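Folding the yellow one: a short thread
By Nullumier
April, Saturday 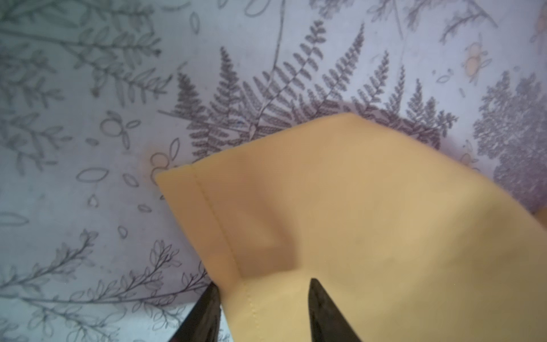 LAUNDRY AND LINEN

1/ Folding day. I had a few people ask how I get through the pile without it taking over the whole weekend, so I'm putting it in a thread. Mustard yellow to start with, on the grey print with the plants on it.

2/ I always fold on a cloth. The bare table marks, and anything smooth slides about on it. A printed cloth is handy as well, as you can see straight away if your edge has gone skew against the pattern.

3/ Find the hem first. On this one the stitching runs close to the edge and it's a fine line, so you have to look for it. Once I've got the hem I ignore the rest of the fabric until that side is sorted.

4/ Pinch low down, then lift. If you grab the top you get a point sticking up like a tent and the bottom stays where it was. Sometimes you get the tent anyway. Lay it over and carry on.

5/ Creases. There is nearly always one where the hem meets the bottom fold. Push it out with the side of your hand before the next fold goes on top. If you leave it in, it will still be there in June.

6/ My order is long side to long side, then in half, then thirds. Thirds fit the Ikov drawer. Halves don't, I tried for a year.

7/ Somebody asked about ironing first. I iron tablecloths and shirts. Everything else gets smoothed by hand and goes away. I'm not ironing something that lives in a drawer.

8/ Smooth fabric with no nap is easier than it looks. It doesn't grip itself, so you can pull a corner back out without undoing the lot. Towels are worse. Fleece is worse than towels.

9/ Colour: I keep yellows and ochres together, then greys, then whites. It's only so I can find things. Mustard looks like two different colours depending on which way the fold faces the window, so I don't bother matching shades any closer than that.

10/ Storage, as it came up last time. Drawer for anything used weekly. Talebi box under the bed for the rest. The lid on mine has cracked at one corner but it still shuts. The box was 59 cm long when I measured it, so check your bed frame before buying one.

11/ Labels. I used to write on masking tape and it dried up and fell off. Now I use the Riteck tags with the string. A pack of 100 has lasted me since we moved and there's still a good handful left.

12/ Reply to the question about fitted sheets: corners inside each other, lay flat, fold the elastic edge in, then treat it like anything else. It won't be square. Put it at the bottom.

13/ Stack with the folded edge facing you. Then you can take one out without lifting three. This made more difference to me than any of the folding.

14/ That's the yellow ones. Greys after lunch, and the duvet covers can wait until somebody is home to hold the other end.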